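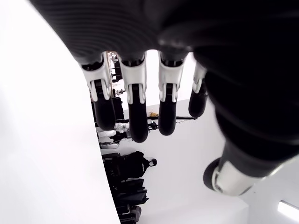 Wrist camera view of the Fustis hand: four fingers with the white knuckle brackets, thumb at lower right.

fustis-hand-upkeep

Setup notes, calibration files and repair log for the Fustis hand on the Sondham cell at Hascombe. Last full revision October 10, 2023.

Maintained by Usha Nambiar and Ashwin Pillai. Repair log by Keerthana Bhat. Corrections go to any of the three.

Scope

The repository covers one hand, the one on the Sondham cell. The spare hand has its own calibration and its own tendon settings, and the files here will not load on it. The arm is documented separately in sondham-arm. If you came looking for grasp planning code, it lives in nair-grasp and depends on the joint limits kept here.

What is in the repository

config/joints.yaml
Joint names, directions, soft limits and home positions for the fingers and thumb.

config/camera.yaml
Intrinsics and the camera-to-palm transform for the wrist camera.

calib/
One folder per calibration run. The newest accepted run is linked as calib/current. Rejected runs are kept, with a line in their notes saying why.

scripts/
home.py, sweep.py, check_backlash.py, check_view.py and export_limits.py.

log/repairs.csv
Every part changed, with the joint it came from and who changed it.

log/frames/
Reference images saved by check_view.py.

Finger and joint naming

Fingers are f1 to f4 and the thumb is t. Left to right in the reference image at the top of this file, the fingers are f1, f2, f3, f4. From another position the order may look reversed, so go by the label inside the knuckle bracket if you are standing at the cell.

Each joint name is the finger plus a position: base, mid or tip. f2_base is the joint at the white bracket. The thumb has an extra joint, t_swing, which carries it across the palm.

Older logs use the names index, middle, ring and little. They were dropped in April after f3 and f4 were swapped in two separate bug reports. The script that reads the old logs translates them for you.

Setting up from a cold start

1. Check that the arm is parked and the enable key is out.
2. Look over the hand for anything caught between the brackets and the finger segments. Tape ends and cable tie offcuts are the usual finds.
3. Switch on the hand supply, then the hand controller. In the other order the controller comes up without finding the thumb.
4. Run scripts/home.py. Fingers home one at a time from f1 to f4, thumb last.
5. Run scripts/check_view.py and compare the new picture with the last accepted one.
6. Put the key in and enable the arm.

Homing moves each joint slowly into its end stop and backs off. Keep hands clear of the thumb during t_swing, which sweeps further than people expect. If a joint fails to home, the script stops and leaves the others where they are. Do not push the finger by hand to help it along. Release the tendon first (see below).

Calibration

A calibration run is needed after any of the following: a tendon changed or retensioned, a bracket or pin replaced, the camera removed, or a firmware update on the hand controller.

scripts/sweep.py moves every joint through its range in 40 steps, pausing at each step to record the motor position and the joint sensor reading. Leave the arm parked in the service pose with the fingers pointing down. Sweeps taken with the palm facing up give different offsets on the tip joints, and mixing the two was the source of the bad limits that were published in the first version of this repository.

The sweep writes a fit for each joint and a residual. Accept the run if every residual is under the value in config/joints.yaml. If one joint is over, repeat the sweep once. If the same joint is over again, treat it as a mechanical fault and look at the pin and bracket before touching the software. Widening the residual limit to get a run through has been tried. Please don't.

After accepting:

- move the calib/current link to the new folder
- run scripts/export_limits.py, which writes the file that nair-grasp reads
- tell Nusrat Munasinghe, who runs the overnight jobs and has to restart them by hand

Wrist camera

The camera looks past the fingers into the room, and a good part of its view is taken up by the hand itself. Fingertip tracking uses only the region listed under roi in camera.yaml. The white curved surface along the left of the view is masked out, and so is the palm.

Two things upset the tracking. The first is the ceiling light, which comes into view at the lower right corner in the service pose. Exposure is locked for that reason, and auto exposure should stay off. The second is contrast. The finger segments are black, and against dark items in the background the edges of the tips get lost. The white brackets are much easier to find, so the tracker locates them first and works outward to the tip. If you rearrange the equipment behind the cell, run check_view.py again before trusting the tip positions.

Motion blur on the thumb is common when a picture is taken before t_swing has settled. check_view.py does not reject blurred pictures. For measurements, pass --settle to make it wait.

Routine care

Every week:
- wipe the finger segments and fingertips with a dry lint-free cloth
- brush out the ribbed covering on the palm, along the ribs
- check each bracket pin for side play by holding the segment between two fingers and rocking it gently
- run check_backlash.py and add the result to the log

Every month:
- check tendon tension with the gauge, all fingers and the thumb
- check the screws on the thumb housing, which work loose sooner than the others
- copy log/ to the shared drive

No solvent on the palm covering. Alcohol is fine on the fingertips but leaves a haze on the rounded black part at the thumb base, and that haze shows up as glare in the camera.

There is no grease anywhere in the fingers. A previous user put some on the f1 pin and it took most of a morning to get the dust back out.

Releasing and replacing a tendon

1. Park the arm in the service pose, key out, hand supply off.
2. Loosen the tension screw for that finger until the segment swings freely.
3. Unhook the tendon at the tip end first.
4. Draw it out through the bracket. Keep the old one until the new one is in, as it is the best guide to length.
5. Thread the new tendon from the palm side. A bent wire with a small hook helps at f4, where the curve of the palm is in the way.
6. Hook the tip end, then take up the slack until the segment just stops drooping.
7. Set the tension with the gauge and home the hand.
8. Work the finger by script for 5 minutes and set the tension again. New tendons stretch.
9. Run a full calibration.

The most frequent mistake is crossing the tendon with its return line inside the bracket. The finger will still home, and the fault shows up as a curved fit on the base joint in the sweep.

Replacing a bracket or pin

The brackets on f1 to f4 share one design and can be swapped between fingers, though the pins wear in and should stay with their bracket. The thumb housing is a different part. Printed replacements for the finger brackets come from the Hascombe workshop; Hortensia Lagos holds the current drawing, and you should ask for it each time instead of reusing a saved copy.

When a new bracket goes in, check that the two prongs clasp the segment evenly. If one prong is tight, the finger drifts sideways as it closes and will touch its neighbor. Ease the inside face with fine paper, a little at a time, with the segment removed.

Repair log format

repairs.csv has one row per part changed. Columns are date, joint, part, reason, person, calib_run. There are 198 rows at the time of this revision, going back to the first installation. Rows from before the renaming have a second joint column with the old name.

Reason is free text. Useful entries say what was noticed and when: "f2 tip slow to open, worse after lunch break" has been more help in tracking down faults than "worn".

Known problems

- f4_tip reads slightly open for the first few moves after homing. The reading settles without any action. Cause unknown.
- The controller sometimes reports a thumb fault if the supply is switched off and on quickly. Wait until the controller light goes out.
- check_backlash.py gives wrong values for t_swing when the arm is in any pose other than service. Results from other poses should be deleted from the log.
- export_limits.py overwrites the previous file without asking.
- In calib/, the 3 oldest folders have no camera data. They were made before the camera was mounted and are kept only for the motor offsets.

Changing this repository

Small corrections to the notes can go straight in. Changes to joints.yaml need a calibration run attached and a second person's name, normally Usha or Ashwin. Changes to soft limits also need a word with whoever is using nair-grasp that week - the planner does not warn when a stored grasp falls outside the new range, and it will stop halfway through closing.

Still to write: the wiring page for the hand controller, and a parts list with order codes. Keerthana has a draft of the second.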